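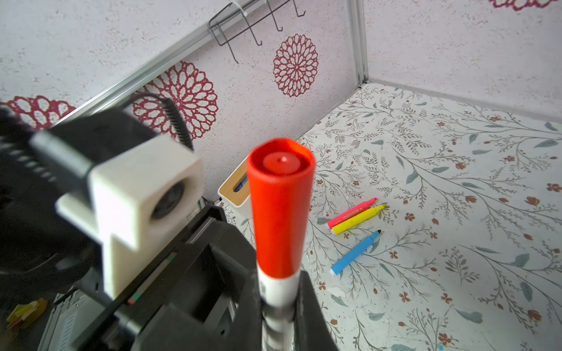

The small wall that wanted to be noticed

Patterned paper is coming back into Finnish homes by a side door. It does not come to the living room first, where people are still afraid of it. It comes to the inside of the cupboard, the niche under the stairs, the corner where the homework is done and the shopping list is written. I have spent a good part of this winter looking at such corners, and I have become fond of them.

My own interest began with a mistake. I ordered two rolls of a red medallion paper from Valtonen, a shop in Pistetside where I had before bought only paint. On the screen the flowers looked the size of a coffee saucer. When the rolls came, the biggest of them was larger than my dinner plates. I put the rolls behind the door and did not open the door fully until December.

A large pattern needs either a very large room or a very small one. In the middle sizes it becomes tiring, because the eye meets the same flower again and again and begins to wait for it. In a small corner the eye meets it a few times only. The flower is then more like a picture on the wall, and one can live with it.

Red medallions on a pale ground are an old idea. They resemble the crocheted mats which my grandmother kept under every vase, and I think this is why so many people say they know the pattern from somewhere. The newer versions have an uneven ground, with small specks or a slight texture, and this helps more than one would expect. A completely flat white between large red flowers looks hard in the evening light. A speckled one is calmer, and it forgives fingerprints.

The difficult question is what to do with the floor. Most people choose something plain, and it is the safe choice. I have come to like the other way, in which the floor or the desk mat has its own pattern, but a thin and quiet one. Vines, small leaves, a few blossoms in brown and pink. The two patterns do not fight when one is clearly bigger and stronger than the other. They fight when they are of the same size. I learned this with a striped rug and a striped curtain, and I will not describe the result.

The colours should have a small agreement between them. If the wall is red and lilac-white, the mat may be pale also, and its pink can be a weak relative of the red. Green-grey leaves rest the eye. I tried a blue mat first, a good strong blue from an earlier kitchen, and the corner looked like a flag.

Then come the things which must be in the corner for it to be of use. In a work corner this means pens, paper, a place for cables, a shelf. Metal is a good friend to a flowered wall. A dark grey shelf with slots, or a rack of black bent wire, gives straight lines where everything else is round, and some of the pattern can still be seen through it. Do not cover a medallion exactly in half if you can avoid it. Cover it a little or cover it nearly all.
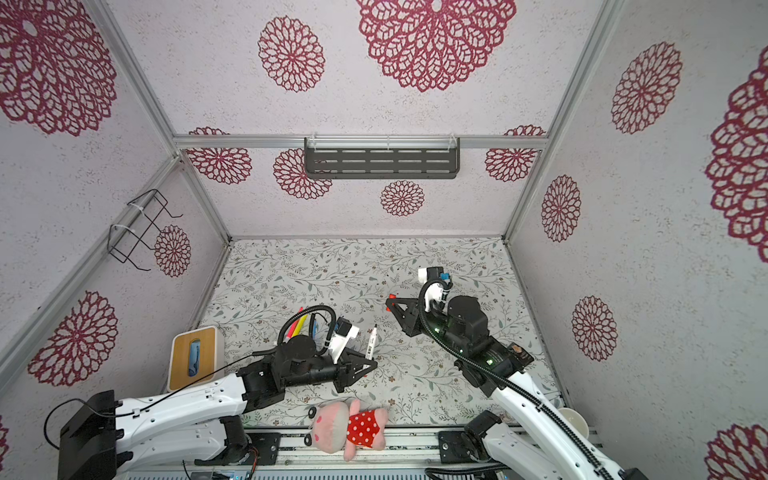
Can a patterned wall and a patterned mat be used together in a corner where one really works?
They can, if the mat has the smaller and paler pattern, so that a pen or a pair of scissors put down on it is still found quickly.

Pens deserve some words of their own. A marker is a small object, but its cap is often the brightest thing on a desk, and beside a red wall a red cap will look chosen. A black one looks neutral everywhere. I like the ordinary white marker with black lettering on its side, because the white barrel belongs to every colour scheme and the cap does the talking. Keep the red and the black ones, and give the green ones to the children. My children have accepted this arrangement.

Whether markers should stand or lie is discussed more than I had believed. Those who stand them in a cup say they find them faster. Those who lay them down say the ink stays even from one end to the other. I stood mine for years in a cup from Cevent, the heavy one with the narrow foot, and I changed to a shallow tray when the corner was papered. The cup hid the best flower. That was my whole reason.

For the papering itself, a small corner is not easier than a large wall, only shorter. There are more edges for each metre of paper, and the pattern must turn round the corner without a jump. Begin from the back wall and place the largest medallion where you want it, even if this wastes some paper at the top. After this the side walls follow. It is not necessary that the flowers meet perfectly. A medallion which is interrupted by the next wall is quite pleasant, and one sees it in old houses often.

I used the ready-mixed paste from Oltia and let each length rest for 8 minutes before lifting it. My corner took one evening and the following morning. The temperature in the room was 23 degrees, a bit warm, and the paste in the open bucket grew a skin while I was drinking coffee. A damp cloth over the bucket is enough.

What is left of the second roll I have cut for drawer bottoms. There are five drawers in the hall chest, and the paper was enough for four. The fifth has brown paper in it and holds the candles.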